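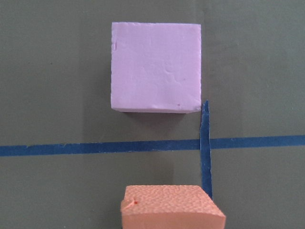
Taping and blocks: keeping the sorting arm's table in order

The arm on the bench at Lidstead sorts foam blocks for practice, and most of its bad picks come from the table. These are the things we do to keep it running.

Lay the tape lines with low-tack blue masking tape. Pull off a full length and set it down in one go, then press from the middle out with a thumb. Tape that was torn short and pieced together lifts first where the strips meet. A crumpled strip can be smoothed once – after that, replace it.

Change all the tape every 6 weeks. Old adhesive comes off the mat with a little rubbing alcohol on a rag. Wipe again with plain water and let the mat dry before you put new tape down.

Foam wears out. Nicks on an edge are fine, but a block with a torn corner should go to the back of the bin and be used only for rough tests. Guadalupe Ocampo trims hers with a long snap-off blade, 13 clicks out, drawing it toward her in one slow stroke. Sawing leaves crumbs.

Vacuum crumbs up. Compressed air sends them into the finger joints.

Wipe the wrist camera's lens with a dry microfiber cloth before the first run. Check that the cable has slack with the wrist turned all the way both ways.

Finger pads: wash in dish soap, rinse, air dry. Ours are the soft Zalik ones and they go shiny after a while. Swap both at the same time.

After any of this, run 100 picks at half speed. If it misses more than 7, redo the table calibration before touching the grip settings.

Spare pads and tape are in the second drawer.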